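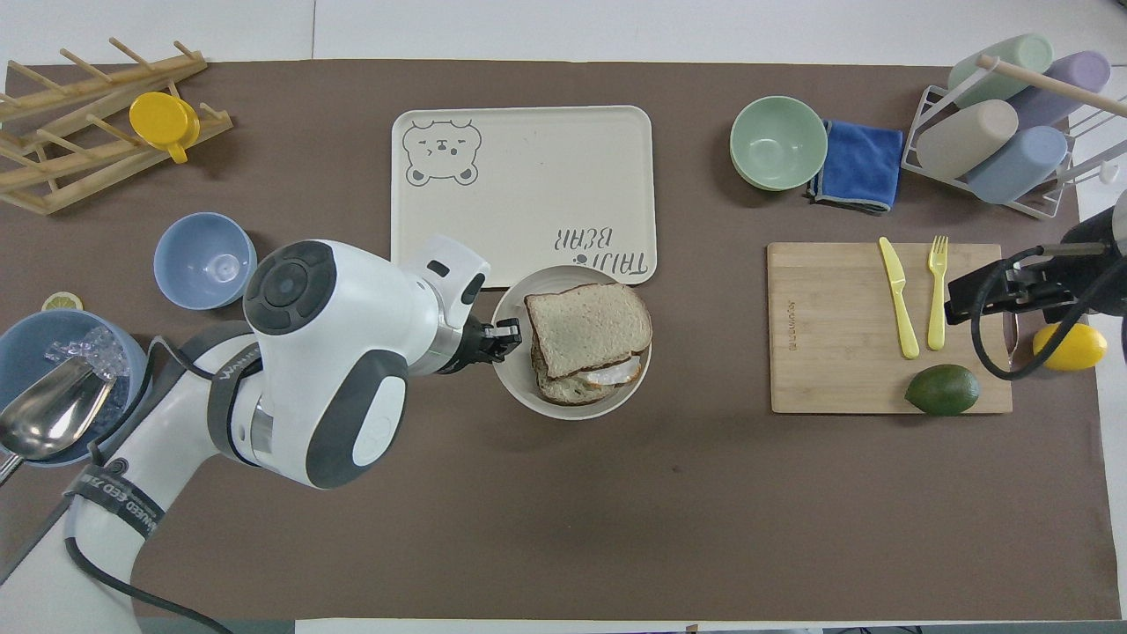
crumbsaver
ok need opinions on lunch bread. I've been making the same sandwiches ahead for work since October and the bread is the weak link every single time. White sliced, the soft kind, crusts on. Like the one in the round white bowl, two slices, top one always slides a bit when you set it down. Tastes fine at 7am. By lunch the bottom slice is paste. I make them the night before, wrap, fridge, eat at 11 if I can't wait. Tried toasting first, got roof-of-mouth damage. What is everyone doing?

tilton_lunch
Butter. Edge to edge, both slices. Thats the whole answer. Mayo is mostly oil but it still soaks in, butter sets up cold and blocks it.

crumbsaver
does it work with egg? egg is the worst one for me

tilton_lunch
Works with egg. Drain the egg salad a bit first, leave it in a strainer while you do the dishes.

rye_or_die
Don't make them the night before. Sorry but that's the fix. Takes me four minutes in the morning.

crumbsaver
I leave the house at 5:50. not happening

rye_or_die
Then pack the filling separate and put it together at work. Small tub, bread in a bag. I did this for years at the Jisdale warehouse.

mosswell
We have one counter in our break room and somebody's always on it. Not assembling egg salad standing next to the time clock.

Also switch bread. Soft white is going to go to mush no matter what you put on it. Conero does a sourdough loaf, 75 cents more than the store one where I am, holds up till Friday easy.

tilton_lunch
Disagree on switching. Soft white with butter is a perfectly good sandwich. My kids won't touch sourdough, they say it's "holey". Mustard falls right through onto their pants, so they kind of have a point.

mosswell
toast it light then. LIGHT. One side only, toasted side goes in. You get the barrier and the outside stays soft

crumbsaver
one side only is new to me. how, in a toaster?

mosswell
Two slices in one slot, back to back. Squish them in. Fish them out with wooden tongs and unplug it first please. Or use the broiler, but watch it, I've burned more than I've saved that way

rye_or_die
Two slices in one slot does not fit in my toaster. Maybe with the thin stuff.

halfapickle
Freezer!! I make 10 on Sunday and freeze the lot, butter both sides of the filling, wrap tight, take one out in the morning and its thawed by lunch. Cheese, ham, peanut butter all good. No lettuce, no tomato, no mayo. And NOT boiled egg, the whites go rubbery and weep everywhere.

crumbsaver
so egg is out but cheese is in. I do cheese maybe half the time so that helps

rye_or_die
Frozen bread tastes like freezer. Always has.

halfapickle
Your freezer maybe. Double wrap. I've fed these to people who had no idea

mosswell
+1 on freezing for cheese. Wouldn't go past two weeks

tilton_lunch
What are you wrapping in OP? If it's plastic wrap that's half your problem, it sweats. Wax paper, then a box. I use the Xenos boxes with the clip lid, 50 for the big pack of liners and they last me forever.

crumbsaver
plastic wrap yes. ugh

Ok plan for the week. Butter on everything, wax paper, egg gets drained. Cheese ones one side toasted. Freezing a couple to test. Will report back Thursday

rye_or_die
Tub and a bag. You'll come around.

crumbsaver
Back. Buttered egg was a lot better, bottom slice a little damp but held together. Toasted cheese one was great. Frozen one still cold in the middle at 11, fine by noon. Havent tried the sourdough, store was out

halfapickle
take it out the night before and leave it in the fridge if you eat that early

tilton_lunch
told you. butter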